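Gripper trouble, again

Quick one from the Nolport bench, typing this between runs so forgive the state of it. Most of you will have heard by now that the hand-held units got pulled on Friday, January 15, 2021. Short version: the fingers stopped letting go. Longer version follows.

Mathis was on run 153 of the kitchen set. Ordinary pick and place, nothing heavy. Squeezed, lifted, released the trigger, and the fingers stayed shut. Not for long, 2 seconds by the log, then they sprang open all at once and the mug went on the floor. No one hurt. He swept up and did what any of us would do, which was try it again. Fine. Fine. Fine. Then stuck, with the side of his thumb between the pads. Bruise, no cut. Eugénie stopped everything at that point, rightly I think, and both units went in the drawer with tape over the triggers.

Josefien had one apart by lunch. First guess was the return spring, because it's always the return spring. Wasn't. Second guess was firmware, and Didier spent a long and rather grumpy afternoon proving it wasnt that either. Log shows the release going out on time, every time. So the trigger side is clean and whatever is hanging up is past it, in the linkage or the fingers.

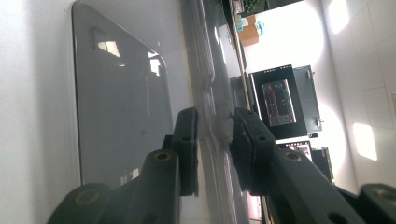
What we have so far. Clokton changed the bushing in the finger pivots back in November, slightly tighter fit, and we'd signed off on it after a short test. Too short, 40 cycles on a cold bench. Run it for an hour and it starts to drag, nearly always on the same side. Armelle got it to hang 8 times in one morning just by working it fast and not giving it a rest. Old bushings back in, same treatment, no hangs yet. Not calling it solved. The old ones have their own slop and we changed them for a reason.

Also the thing that bugs me more: there is no quick way to get the fingers apart if they do hang. You end up prying with your other hand, and thats exactly where you don't want your other hand. Riviere's version has a pull tab for this. We left it off to save weight. It's going back on.

Until further notice then. No hand-held runs at Nolport, or at Ploltent either, same batch of parts. Arm-mounted grippers are not affected, carry on. If you've got a unit at your desk, tape the trigger and get it to Josefien, don't open it yourself, she wants the pivots as they are. If yours has ever stuck, even once, even a tiny bit, write to Eugénie with the run number. Two people have already said "oh yeah, mine does that" and never logged it. Please log it.

Mathis says the thumb is ok. Parts from Clokton due next week, more when they're on the bench.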